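Report on the Content of the Preda Website

1. Background

The Office of Records at Preda engaged Skondard to review every page of its public website. The work was assigned to Maricica Vasiliu, Senior Reviewer, who was instructed to recommend that each page be kept, revised or removed. The inventory listed 526 pages.

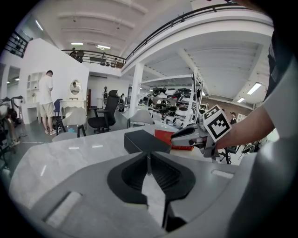 By the second week the Reviewer had recommended 169 pages for removal. The Office accepted all of them without comment. It asked only that the page titled "Ferry Times" be left as it stood.

The Reviewer noted that Preda has no ferry. She noted further that the page had been edited the previous night, and that the 5:26 crossing to Sata now left at 5:40.

2. Inquiry

The Reviewer wrote to the page's registered editor, Grigore Bălan. Mr. Bălan replied within the hour. He stated that the river had been moved in his grandfather's time, that the timetable had not been withdrawn, and that he was obliged to keep it accurate. Fog had been heavy that November, and he had made allowance for it.

He was asked who read the page. He supplied the traffic record. It showed one visit each morning, shortly before the crossing, from a reader in Sata.

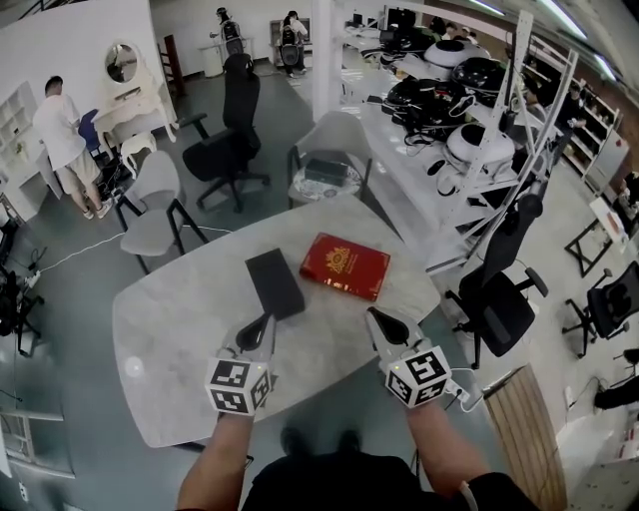
3. Recommendation

The page has no stated owner, meets no current need of the Office and describes a service that does not exist. Under the criteria agreed with the client, it should be removed.

The Reviewer recommends that it be kept. She has corrected one spelling error and added the winter schedule, which Mr. Bălan was kind enough to provide.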